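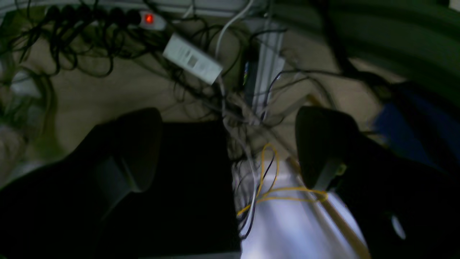

Whole-house surge protectors - worth it or a sales pitch?

Started by gristmill_dan

gristmill_dan
Had an electrician out in May to swap a breaker and he spent twenty minutes trying to sell me a surge protector for the main panel. Quoted me $900 installed. His line was that the strips under my desk are "basically extension cords with a light on them." I've lived in this house 11 years and never lost so much as a clock radio. Am I wrong to smell a rat?

Reply from pelham_oaks
You're not wrong about the price. The part costs a fraction of that and it's an hour of work if there are two open slots in the panel. Get another quote. The idea itself is fine though.

Reply from gristmill_dan
Fine according to who? Every page I find on this is written by someone selling them.

Reply from Hsiu-ying Hung
I work in property insurance, claims side. I see power surge claims and a lot of them fall apart once somebody opens the dead TV and finds a bad capacitor. People hear thunder, the TV quits that same week, and they connect the two. I'm not saying surges don't happen. I'm saying I'd want to know how many "my neighbor lost everything" stories were ever checked.

Reply from tworivers
My neighbor lost everything. Furnace board, fridge, garage door opener, modem. Lightning hit the pole behind his fence. I was standing in my kitchen when it happened so yes, it was checked.

Reply from Hsiu-ying Hung
Then that's a real one. Did he have a panel protector?

Reply from tworivers
No.

Reply from gristmill_dan
And would it have saved him? From a hit on the pole?

Reply from tworivers
No idea. Electrician said maybe.

Reply from gristmill_dan
"Maybe" for nine hundred bucks.

Reply from Jui-lin Cheng
Retired from a utility, so I'll try to be fair to both sides. Nothing you can buy at a normal price is going to shrug off a direct strike. What a panel unit does is clip the bigger stuff coming in on the service wires, and the strip takes some of what's left close to the equipment. They do different jobs. The salesman who says strips are useless is overselling, and so is the strip maker who prints a big dollar guarantee on the box.

Also, look at the label on the strip. Plenty of them have no surge parts in them at all, just outlets and a switch. If there's no joule rating printed anywhere I'd assume it's a plain strip. A lit switch tells you it's on. Some have a separate "protected" light and that's the one that matters.

Reply from pelham_oaks
Agree with all of that except I wouldn't trust the protected light much either. I had a Grevik strip with the light still green that was hot enough to smell. Threw it out.

Reply from Jui-lin Cheng
Smell means overload or a loose contact, and the light isn't watching for that. What was plugged in?

Reply from pelham_oaks
Laser printer and a space heater. I know, I know.

Reply from kestrel70
So the Grevik wasn't the problem, you were. You can't put that one on the light.

Reply from pelham_oaks
Fair enough. It still should have tripped.

Reply from kestrel70
Has anybody here tried to collect on one of those connected equipment guarantees? I did, with a Luso strip. They wanted the original receipt, the strip mailed in at my cost, the dead computer too, and a repair shop's statement. Total loss was $1,928 and after three months of emails they offered me $70. I took it because I was tired.

Reply from Hsiu-ying Hung
Did you run it through your homeowner's first? Those guarantees often pay only what's left after insurance.

Reply from kestrel70
My deductible was more than the computer. They still made me get a letter saying so.

Reply from gristmill_dan
This is sort of my point. The whole business runs on a product you can't test, protecting you from something you can't see, with a promise that's hard to cash.

Reply from Jui-lin Cheng
You could say the same of a lot of things in your walls. I have a panel unit in my own house. I paid for the part and had it put in while the panel was already open for other work, so the labor was small. I would not have paid $900 for it.

Reply from tworivers
I put one in after the pole thing. Nothing has died since. Dan is going to say nothing died before either.

Reply from gristmill_dan
Nothing died before either.

Reply from gristmill_dan
Update - got a second quote at well under half the first one. Same kind of unit as far as I can tell from the spec sheet. I haven't said yes. I did go through my strips, and two have no rating on the label that I can find, so those are going out to the garage for the lamp and the radio. Still want to see a number from somebody who isn't selling these things.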